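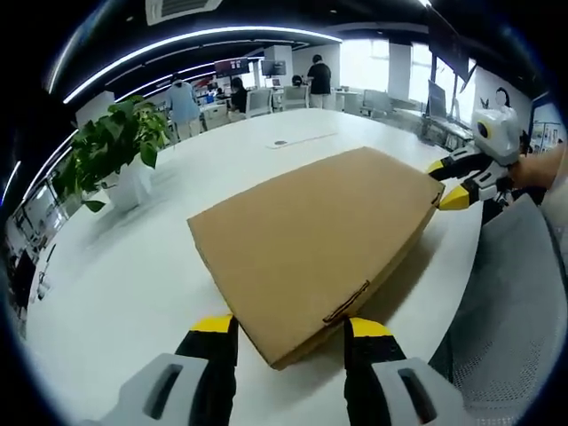 Ask Tolera Feyisa about gutters and you'd better have the afternoon free. He has looked after the rowhouses along Skekgate for years, and he still gets a kick out of a clean downspout. "Pour a bucket in at the top and listen," he told me. "It should sound like a drum roll!"

I went along in November, when the maples had finally let go of everything, and I loved every muddy minute of it. We started at 7 in the morning with a plastic scoop, a garden hose and a ladder with a stabilizer bar. The first gutter ran 47 feet, and by the halfway point I'd found a tennis ball, a bird's nest and enough black compost to feed a rose bed (it went straight onto Ha-rang Ryu's roses next door, and she was thrilled).

Tolera works away from the downspout, never toward it, so the muck doesn't get packed into the opening. Then comes the hose. Any water left standing means the slope is off, and he fixes that by resetting a hanger or two.

Ryu skipped her gutters for four winters and ended up paying $3000 for new fascia boards. She cleans them twice a year now, once after the seed pods drop in late spring and again when the trees are bare.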